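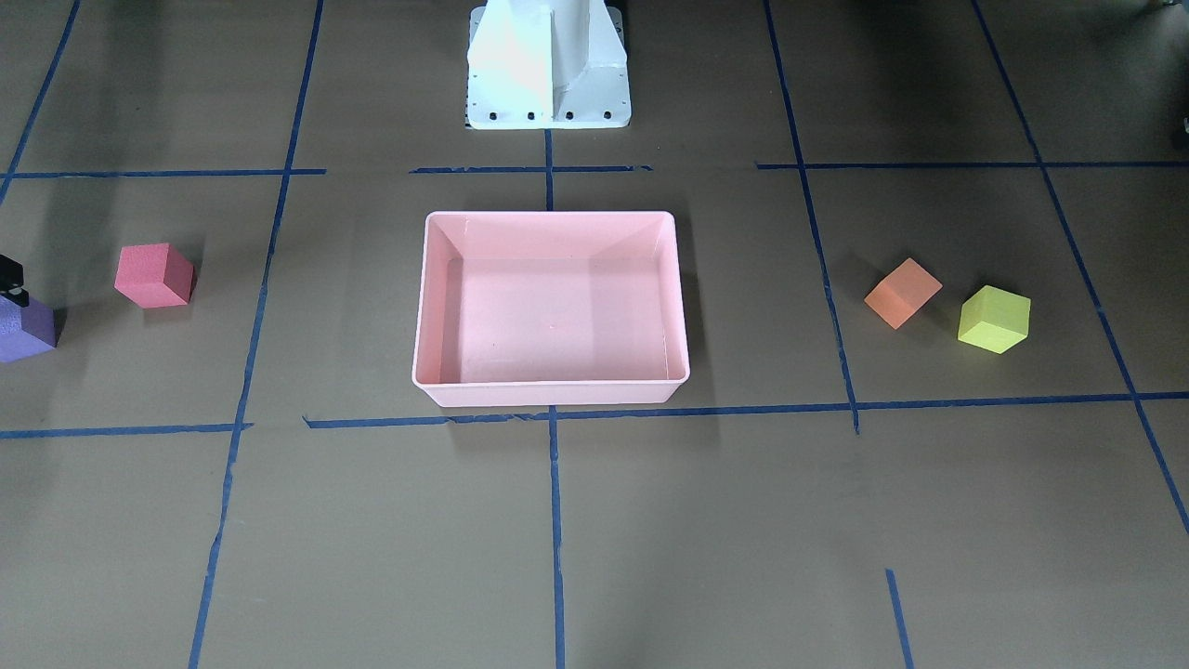 Technikum Altmont, AG Roboterzellen

Liste: zellen-praxis
Betreff: Re: Raster auf dem Tisch verrutscht, Greifpunkte daneben

Hallo zusammen,

sorry für die lange Funkstille, bei uns war Umbau und ich hab die Liste nur nebenbei gelesen. Die Frage aus der Mail unten kam mir aber so bekannt vor, dass ich jetzt doch mal ausführlicher schreibe. Erst das Zitat, damit alle wissen, worum es geht:

> Moin in die Runde,
>
> wir haben eine kleine Tischzelle, Roboter auf Sockel, davor Arbeitsfläche mit
> Packpapier und aufgeklebtem Raster. Der Arm soll Schaumstoffwürfel in eine
> Schale legen. Lief im November tadellos. Seit wir das Papier getauscht
> haben, greift er auf der rechten Seite immer ein Stück zu weit außen, links
> passt alles. Kalibrierung der Kopfkamera haben wir zweimal neu gemacht,
> ohne Erfolg. Fragen dazu:
>
> - Klebt ihr das Raster nach Schablone oder einfach nach Augenmaß?
> - Wie oft tauscht ihr das Papier?
> - Kann es sein, dass die Handgelenkkamera schuld ist? Die Bilder von
> dort sind bei uns oft verwischt.
>
> Und falls jemand den Mudness-Kalibrierablauf benutzt: nehmt ihr den
> langen oder den kurzen?
>
> Danke und Gruß aus der Werkstatt bei Timari

So. Zur ersten Frage: Augenmaß, und zwar ziemlich hemmungslos. Unser blaues Klebeband liegt auch nicht schnurgerade, da gibt's Falten, ausgefranste Enden und Stellen, wo ein Streifen aufhört und der nächste ein Stück weiter wieder anfängt. Für uns ist das Raster eine Hilfe für die Leute am Tisch (Schale wieder ungefähr da hin, Würfel rechts und links davon verteilen) und kein Messmittel. Wenn bei euch irgendwo in der Software Kreuzungspunkte vom Band als Referenz eingetragen sind, würde ich da als Allererstes hingucken! Genau den Fehler hatten wir nämlich auch mal. Jemand hatte in bester Absicht eine Kreuzung als Nullpunkt genommen, dann kam neues Papier drauf, und ab da stimmte auf der einen Seite nichts mehr.

Was wir als Referenz nehmen, ist ausschließlich die Bodenplatte vom Sockel. Die ist verschraubt, die wandert nicht. Von der Vorderkante der Platte messen wir mit dem Stahlmaß 283 mm bis zum hinteren Rand der Schale, und dieser Wert steht auch so in der Konfiguration. Das Mittelband läuft bei uns von der Platte weg nach vorn und verschwindet unter der Schale, daran richten wir sie grob aus, danach kommt der Zollstock. Wer mag, macht sich eine Lehre aus einem Reststück Alu, wir sind bisher zu faul gewesen.

Zum Papier: Wir tauschen alle 14 Tage, oder eben früher, wenn es Wellen schlägt. Packpapier arbeitet, sobald die Heizung im Raum an und aus geht, und gerade im Dezember merkt man das richtig. Und jetzt kommt der Punkt, bei dem ich bei eurer Beschreibung hellhörig geworden bin - nur rechts daneben, links sauber. Schaut mal flach über den Tisch, am besten mit einer Taschenlampe von der Seite. Bei uns zieht sich am rechten Längsband eine Falte durchs Papier, und das Band macht den Knick natürlich brav mit. Solange der Würfel neben der Falte liegt, ist alles gut. Liegt er halb drauf, kippelt er, und beim Zugreifen dreht er sich in den Fingern weg. Das sieht dann aus wie ein Kalibrierfehler und ist keiner. Wir haben damals einen ganzen Nachmittag an der Kopfkamera herumgeschraubt, bis einer von uns mal mit dem Finger über das Papier gefahren ist. Peinlich, aber so war's.

Unser Ablauf beim Papierwechsel, falls ihr ihn übernehmen wollt:

Arm in Parkposition, Antriebe aus, Not-Halt drücken. Altes Papier samt Band in einem Stück abziehen, geht am besten zu zweit. Tisch mit Spiritus abwischen und ablüften lassen. Neues Papier von der Sockelseite her auflegen und mit dem Unterarm ausstreichen. Erst das Mittelband, dann die beiden Querbänder, die Längsbänder zuletzt. Nicht am Band ziehen beim Kleben! Das ist der häufigste Fehler, gedehntes Band schnurrt über Nacht zurück und nimmt das Papier mit. Danach Schale hinstellen, Maß prüfen, fertig. Mit etwas Übung ist das in 20 Minuten erledigt, beim ersten Mal plant bitte eher den halben Vormittag ein.
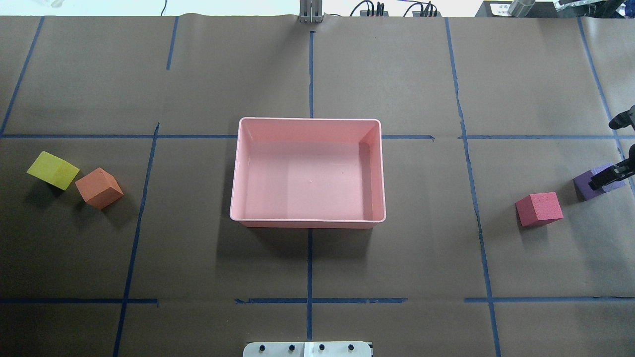

Noch ein Wort zu den Würfeln. Schaumstoff verzeiht viel, und das verführt dazu, die Greifkraft zu hoch zu lassen. Wir haben sie irgendwann so weit runtergenommen, dass die Kanten beim Zugreifen nicht mehr eingedrückt werden, seitdem halten die Dinger auch deutlich länger. Testen tun wir das immer mit dem violetten, der ist als dunkelster für die Kopfkamera der unangenehmste: dunkler Greifer, dunkler Würfel, und die Segmentierung weiß nicht mehr so recht, wo das eine aufhört. Wenn der sauber erkannt wird, machen Rot, Orange und Gelb auch keinen Ärger. Bei Gelb müsst ihr höchstens auf die Beleuchtung achten. Die Oberseite kann bei starkem Licht ziemlich ausbrennen, wir haben die Belichtung deshalb fest eingestellt und die Automatik abgeschaltet. Macht das unbedingt auch, falls ihr noch mit Automatik fahrt, sonst seht ihr jedes Mal andere Farben, wenn draußen eine Wolke vorbeizieht.

Die Schale ist auch so ein Thema. Unsere ist rosa, Kunststoff, glatt, und die Innenwände spiegeln leicht das Deckenlicht. Rot und Rosa liegen für manche Farbschwellen verdammt nah beieinander, also lieber einmal mehr kontrollieren, ob euer System nicht den Schalenrand für einen roten Würfel hält. Wir hatten das am Anfang, der Arm ist dann mit großer Entschlossenheit auf die Schalenkante los. Seitdem ist der Bereich der Schale für die Würfelsuche ausgeblendet. Einfach ein Rechteck, keine Raketenwissenschaft, und plus 5 mm Zugabe an jeder Seite, damit man beim Hinstellen nicht pingelig sein muss.

Kabel! Guckt bitte hinten am Tisch nach. Bei uns liegen die schwarzen Leitungen dort in Schlaufen und enden in den Steckerblöcken, und das ist ehrlich gesagt nicht die Ecke, die ich Besuchern zuerst zeige. Wichtig ist nur, dass keine der Schlaufen auf dem Papier aufliegt oder in den Schwenkbereich rutschen kann. Beim Papiertausch wird gern mal an so einer Leitung gezupft, man merkt es nicht, und am nächsten Morgen fehlt plötzlich ein Kamerabild. Ich fasse nach jedem Tausch einmal alle Stecker an, einen nach dem anderen, von links nach rechts. Die Halterungen für die Leitungen haben wir übrigens von Rätsep bestellt, die mit der breiten Schelle, und ich würde sie wieder nehmen. Zugentlastung ist top, nur das Öffnen mit kalten Fingern macht keinen Spaß.

Dann die Handgelenkkamera. Dass da verwischte Bilder rauskommen, ist erst mal kein Defekt. Der Arm schwenkt, die Kamera sitzt am Ende vom Hebel, und bei langer Belichtung ist dann eben alles Matsch. Manchmal sieht man auch nur Tischfläche und ein paar Bandstreifen, und selbst die haben doppelte Kanten.
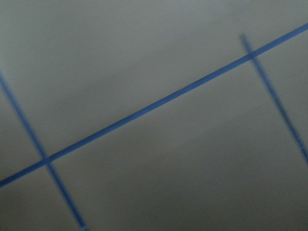

Bild: AG Roboterzellen / Technikum Altmont

Solche Bilder verwerfen wir einfach. Für die Positionskorrektur zählt bei uns nur, was im Stillstand aufgenommen wurde, also Arm über dem Würfel anhalten, kurz ausschwingen lassen, dann auslösen. Falls ihr im Fahren auswertet, könnte das eure Abweichung schon mit erklären, zumindest einen Teil davon. Würde ich aber erst als Zweites verfolgen, nach der Sache mit dem Papier. Und schaut auch auf den Weißabgleich: Unser braunes Packpapier kommt aus der kleinen Kamera manchmal schlicht grau raus. Wer da mit den Farbwerten der Kopfkamera weiterrechnet, wundert sich. Zwei Kameras, zwei Sätze Schwellen, anders wird das nichts.

Prüft bei der Gelegenheit die Schrauben am Kamerahalter. Die losdrehen sich bei uns gern mal von selbst, mit einem Tropfen mittelfester Schraubensicherung war Ruhe. Nicht die hochfeste nehmen, ihr wollt das Ding irgendwann wieder abbekommen :-)

Zum Mudness-Ablauf: wir nehmen den kurzen nach jedem Papierwechsel und den langen nur, wenn am Sockel oder an einer Kamera geschraubt wurde. Den langen habt ihr ja nun schon zweimal durch, wenn ich das richtig lese? Dann würde ich ihn in Ruhe lassen und lieber folgendes probieren: einen Würfel genau auf das rechte Längsband stellen, greifen lassen, Versatz notieren. Danach denselben Würfel eine Handbreit weiter nach innen, wo das Papier glatt liegt, und noch mal. Wenn der Versatz dann weg ist, habt ihr eure Falte gefunden. Bleibt er gleich, ist es eher doch ein fester Bezugspunkt in der Konfiguration, der noch vom alten Raster stammt.

Was mich noch interessieren würde: Habt ihr mal was anderes als Papier probiert? Wir überlegen gerade, ob wir auf eine matte Gummimatte umsteigen, haben aber Bammel, dass der Schaumstoff darauf zu sehr haftet und sich beim seitlichen Anfahren nicht mehr schieben lässt. Wenn da jemand Erfahrung hat, bitte her damit, gern auch mit Bezugsquelle.

Die Konfigurationsdatei mit dem ausgeblendeten Schalenbereich kann ich euch schicken, ist aber voll mit internen Kommentaren, die muss ich vorher noch rausputzen. Meldet euch einfach über die Liste.

Viele Grüße aus Altmont

-- 
zellen-praxis: Austausch zu Aufbau und Pflege kleiner Roboterzellen
Abmelden: leere Mail mit Betreff "abmelden" an die Listenadresse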